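Garment packaging accounts for a small share of a shirt's weight and a large share of the time spent unpacking it. At the Asdale stockroom, Selorm Quaye logged 259 shirts in May and found that opening and flattening the bags took longer than checking the seams.
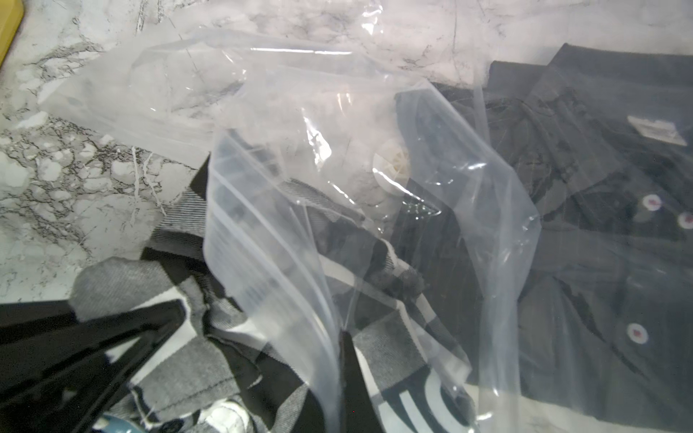

Clear bags and a folded dark shirt on a marble countertop.

Film is sorted by type before baling. Stickers are cut out first - adhesive lowers the grade - and printed panels go in a separate sack. Quaye keeps the collar folds intact until the size is recorded.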